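Biwott College will open its new residence hall in November, and Siham Shboul has spent most of the summer working out who goes where.

Shboul, the college's director of housing, said the building adds enough beds to bring the campus total to 1,000. First-year students get the lower floors. Transfers and juniors get the rest.

"We had 30 families call in one morning," she said. "They all wanted to know the same thing — can my kid move in before classes start. The answer is no."

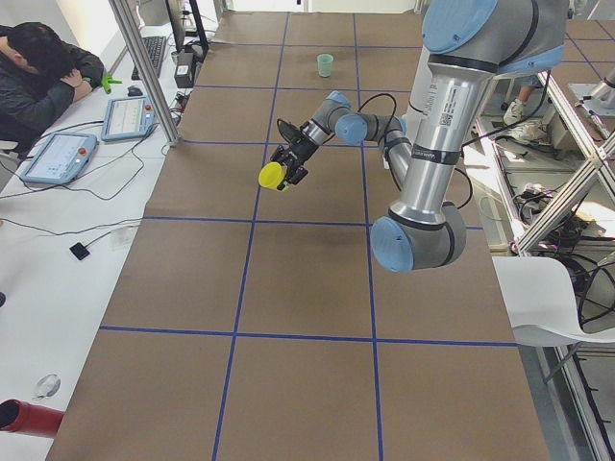
Students assigned to the hall will begin the fall in Trelus House, two to a room, and move over in groups. Shboul said each group gets a morning slot starting at 8.

"I've asked for carts and I've asked for elevators that work," she said. "I'm told I'll have both."

She lived in Trelus herself as a student, on the third floor. The laundry room was in the same place then. "Same stairs, too," she said. "I'd carry less if I were them."

Room letters go out next month.

Comments

Ottar Myklebust: Will there be parking behind the new hall or do we still use the Trelus lot?

Tala Masri: My daughter is a transfer and hasn't heard anything yet. Who should she call?

Elie Azar: Glad they're keeping Trelus open.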